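Clostley puts a robot arm on the sorting bench and gives its staff the afternoons back

Clastville, 2026-05-03
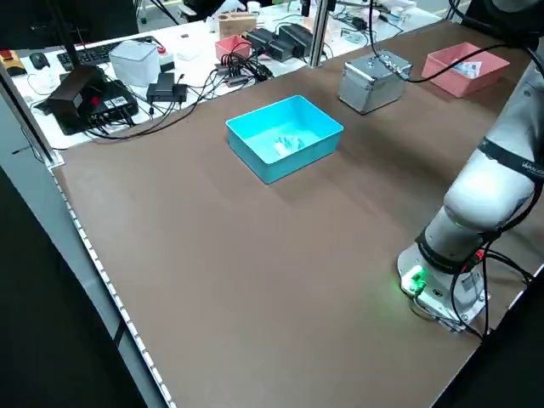
The sorting bench at Clostley's Clastville site, with the arm at the right and a cyan bin within its reach. Photo: Clostley

Clostley, which takes in, sorts and sends back small items for hotels and clinics, has put a robot arm to work at its Clastville site. It sorts things out of bins. The company is aware that this will not make the evening news.

The arm took up its post after seven months of trials under the project name Manance, a word chosen by a staff vote in which the other options were worse. It handles the light, crumpled, mixed items that arrive by the binful and have until now been picked over by hand, one at a time, by people who would have liked to be doing something else.

"I sorted for four years and I was good at it," said Melati Pattinasarany, who now runs the bench. "I don't miss it. People ask if I feel replaced and I say yes, by something that doesn't mind. My wrists have sent it a card."

Clastville employs 66 people and none of them is leaving on the arm's account. The four full-time sorters have moved to checking, repairs and customer queries, on the same pay or better. Two of them asked to keep a morning a week at the bench, and the company has agreed, while admitting it did not see that request coming.

The change to the working day is mostly a matter of who stands where. Sorting used to take up the whole of the afternoon shift. Now one person sets out the bins, watches the first few picks and deals with whatever the arm has declined to touch. In the last month of the trial it declined 1087 items, most of them folded in ways it had not met before. These went to a human, who unfolded them.

Staff wrote the rules for the bench themselves. Breaks are taken at the usual times, whatever the arm is doing. Anyone may stop it without giving a reason. Its pick rate is not shown on any screen in the building, and nobody's own work is to be measured against it. An early plan to put up a league table was withdrawn within the hour.

"We were sold on speed, and it is slower than Melati," said Yoga Siregar, site manager. "It's steady, though, and it doesn't ask me about the car park. What we've bought is time for people who know the customers to talk to the customers. Complaints now get an answer the same day — some of the customers have found this unsettling."

The fitting work was done with Cheung, the local engineering firm that also looks after the site's conveyors. Cheung will train a second group of staff to run and reset the arm in August. Places are open to every shift, and no knowledge of robots is needed. A willingness to read the manual would help.

Clostley has no plans to add a second arm this year. It does plan to replace the kettle, following a much larger number of requests.

Visits to the bench can be arranged through the Clastville site office.

ENDS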